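Hand-held gripper pair for folding practice, build log and questions
Home Builds > Arms, Hands and Grippers

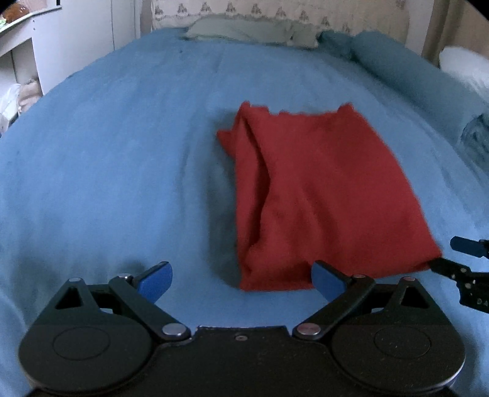

pagano_g wrote:
So the second one is finally together and I have a left and a right! I've been grinning about it since January, when I had one lonely gripper and a pile of printed brackets. For anyone who missed the first thread, these are hand-held. You squeeze, the linkages close, and the camera on top records what the fingers are up to. The plan is to collect a heap of cloth handling by hand and then see how much of it a pair of cheap arms can learn from.

I'm working on the bed for now. The workbench at Tillman is great but it's hard, and every time I went for the edge of a shirt the tips skated along the top and pushed it away. On a mattress the tips can press in a bit and get under the fabric. Huge difference!

What's done:
Two grippers, same linkage, black prints, blue pads on the fingertips
Pins instead of screws at the pivots (thank you to everybody who pushed me on this)
60 recordings so far, all one-cloth stuff

What I'd love help with: the pads. They grab a thick towel beautifully and a thin T-shirt about half the time. Softer? Ridges? Something else?

Gianni

knurled wrote:
Oh these came out nice. I like the triangle brackets. Did you cut the window in them for weight or did you just run low on filament like the rest of us?

On pads, go softer before you try ridges. Ridges catch on knit fabric and then won't let go, and you end up shaking the gripper like a wet dog.

pagano_g wrote:
Weight! By the time I've done a long run my wrists know every gram of it. Will try softer. I have a sheet left over from the Stistunen project that I can cut up tonight.

drywall_dee wrote:
I'm going to be the grump. Get off the bed. I know it feels better, but you're teaching the thing that the floor gives way when you push. Put those same motions on an arm over a table and it's going to drive the fingers straight down and stall, or snap a print. We lost a whole set of fingers that way at Lindwood.

Train where you're going to run it.

pagano_g wrote:
Fair, but the bed is where I'm going to run it. I want it to fold laundry, and laundry gets dumped on the bed in this house. Nobody here has ever folded a towel on a table.

drywall_dee wrote:
OK, then I half take it back. Only half. Where do the arms mount? A mattress moves when you lean on it, so the cloth is moving and your bases aren't.

pagano_g wrote:
Bases go on a frame made from 16 mm tube that stands on the floor on both sides. The frame isn't built yet, so yes, you can still tell me it's wrong.

mossy_servo wrote:
I'm with Gianni on the soft surface. I tried the table route first, and what saved me was putting a folded blanket down, so I was basically building a bad bed. Skip the blanket and use the bed.

Where I'd push back is on the 60 recordings with one cloth each. Mix it up early. Different colors, different thickness, cloth already crumpled, cloth hanging off the side. I did 400 with the same dish towel and my arm was a genius with that dish towel and useless with everything else in the drawer.

knurled wrote:
Seconding that, with one caution: don't go so wild that none of them succeed. Get 100 clean ones on easy stuff, then start messing with it.

drywall_dee wrote:
Disagree, mix from the start. Easy ones teach you lazy habits with your own hands, too. After a week of towels I was closing both grippers at the same moment every time without noticing, and it showed.

pagano_g wrote:
Ha, I do that. I just went back through a few and I do exactly that. OK, new rule, left hand goes first on every other one.

Softer pads are cut and stuck on. First impression on the thin T-shirt is way better, it picks up a single layer now where before I got either nothing or the whole thing. They do pick up lint like crazy, so I'm wiping them between runs with a bit of tape.

isteveck_fan wrote:
Would you share the linkage files? I've been using the Isteveck hand and the fingers don't close parallel, so the cloth squirts out the front.

pagano_g wrote:
Sure thing! Give me until I've redone the right bracket, the hole at the top is a hair tight and I had to ream it by hand. I'll put both versions up in this thread along with the pin lengths.

mossy_servo wrote:
Please post the pad thickness too. And photos of the frame before you cut the tube, so Dee can yell at it.

drywall_dee wrote:
I'll be waiting.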